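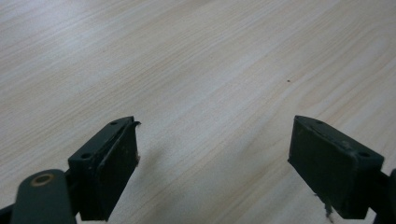

Can I bring more than two guests to a winter graduation at Traltodlow?

Miranda
Hello all, I'm finishing my part-time degree at Traltodlow College this November (six years, two house moves and one baby later!) and I've got myself in a muddle over the guest tickets. The letter says two per graduate, but I have my mum, my dad, my husband and my gran, who is 88 per cent of the reason I ever filled in the application form. The hall at Plorkside holds 552 and I know they can't just squeeze people in, but I've heard there's some sort of second round for spare tickets. Has anyone been through it? Also, does my little one need a ticket if she sits on my husband's lap? I rang the college and was on hold so long that I had to go and do the school run for my sister.

Danylo Savchuk
Congratulations Miranda, that's a smashing achievement with a little one in tow! I graduated there last winter, so this is how it went for me, though do check your own letter in case they've changed things. There is a second round. Once the booking window closes, any tickets that weren't claimed go back on the student portal, on the same page where you order your gown, and you can ask for up to two more. It opened at 10 in the morning for us and I'd suggest being logged in with your student number handy (mine was on an old library card at the bottom of a rucksack, so I cut it rather fine). I got one extra straight away and the second came through by email the week after, when somebody had dropped out.

Babies on laps were fine without a ticket in our year, but a pushchair had to be left in the foyer. If your gran isn't steady on stairs, write to the ceremonies office and ask for level seating when you book your first two, as those rows are given out early and they're nearer the doors as well. Have a lovely day, and take a cardigan, the hall is draughty!

drillura_dad
no idea about tickets but parking is awful, get the bus. my daughters one was summer and it was in the big marquee that seats 1,000 so we had no bother

Miranda
Thank you both so much. Danylo, I've written to the ceremonies office about Gran this afternoon and put a reminder in my phone for the portal. I hadn't thought about the pushchair at all, so we'll bring the sling. And we'll get the bus!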